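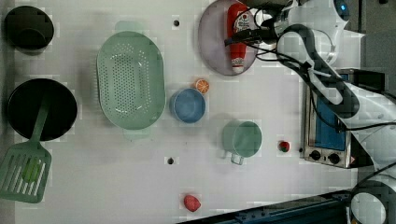 **Pullavden Workshop, Manipulation Bench**

Friday, June 21, 2019

Grippers again. The plan was to put the Bandinetti two-finger and the Ivico soft-pad through the same kitchen set on the same arm and stop arguing about it over lunch. We have now done the first part.

Setup as per the bench sheet: toaster oven on the right under the arm, pan and pot on the left, small stuff in between. Overhead camera only. The wrist camera is still with Aquino, who have had it "on the way back" for longer than we had it in the first place.

Settings for both grippers: slow approach, no force limit changes between runs, 20 tries per object, and no nudging things into a kinder position when you think the rest of us are looking at the screen.

**Bandinetti**

Fast, loud, sure of itself. Mug fine by the rim, and fine by the handle as long as the handle points somewhere sensible. Bowl fine. Ketchup bottle fine lying on the plate, provided the fingers come down across it. Come down along it and the bottle rolls off the plate with great dignity and we all go and have a look under the bench.

Strawberries: it gets them, but the fingertips meet the table first more often than I'd like. There is now a small mark in the white top, which I have put the colander over.

Spatula is the one that matters. When it lies with the handle over the frying pan there is a nice gap under the handle on paper, and the fingers should go either side. In practice the planner thinks the pan is a hole. Black pan, black pot, overhead depth gives up on both of them, and the arm either refuses to move or goes down as if there were a cellar. I had my hand on the stop button for the whole of that run and used it 2 times.

**Ivico**

Slow. You can make tea while it closes. But it picked up the orange slice first go, which the Bandinetti has never managed without turning it into a tiddlywink, and it doesn't mind being a bit off centre. Strawberries no trouble at all.

Bad at the colander. The pads want something to squash, and the rim gives them nothing, so it lifts one end, thinks about it, and lets go. Tried it on the tab at the end of the oval as well and dropped it 6 times running before I moved on. The pads also pick up every crumb and hair in the building. Wipe them between objects or the later runs are a test of the dust.

Same trouble with the pan as the Bandinetti, so that one goes down to the camera and we can stop blaming fingers for it.

**Cables**

They are a disgrace. With the arm folded back towards the corner they hang over the top of the oven and across the plate, and the planner knows nothing about them. One of the Ivico runs on the ketchup bottle (log 1754) is marked as a failed grasp. Watch the video before quoting it - the fingers never got there, a cable did. I've left it in the log but taken it out of the tally. If you disagree, the log is open and so is the cable tie drawer.

**To do**

- Reroute cables along the links, with enough slack for the wrist. Last time we did it without the slack. See December.
- Matt tape or chalk spray on the inside of the pan and try depth again. Not both at once.
- Ask Ivico if there is a firmer pad. Their sheet lists one and then never mentions it again.
- Write to Aquino about the camera. Politely, to start with.
- Oven door: not tried with either gripper. I'd start with the Bandinetti and stand well back.
- Put the mug back in the same place after each run. It has been drifting towards the strawberry all week.

Leaving the Bandinetti on for Monday. The Ivico is in its box with the pads facing up, and please keep them that way.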